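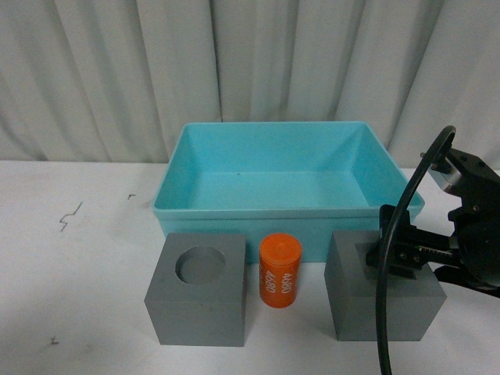
## Can I soak a wool blanket in a plastic tub, or does it need the bath?

**skiltlow_garden**, 01/06/2023

I've got a heavy wool blanket from a house clearance. It smells of mothballs and there is a tea stain near one corner. The label has gone. My washing machine is a Kelmendi with a wool cycle, but the drum is small and I don't want to felt the thing. Would hand washing in a tub do, and how much soap? I have a bottle of Viria wool wash, 600 ml.

**Flemesel**

A tub is fine for a small throw. For a full-size blanket use the bath, as it needs room to move. Fill it with cool water, add the wool wash at whatever the bottle says for hand washing, and press the blanket down with flat hands. Don't rub or wring it. Leave it for 7 minutes, drain, then rinse in water of the same temperature until it stops foaming. A sudden change from cool to warm is what does the damage.

To get the water out, roll it up in dry towels and kneel on the roll. Dry it flat over an airer, away from radiators. Mine took more than 90 hours in a cold back room.

Try the tea stain first with a little white vinegar in water, on a part that won't show.

**pebbledash**

Just air it. Mothball smell goes if you hang it outside on dry days in June, out of direct sun. Washing won't always shift it anyway.

**oldmill_lane**

I'd take it to a cleaner if it's worth anything to you. Ask before you leave it, some won't accept wool without a label.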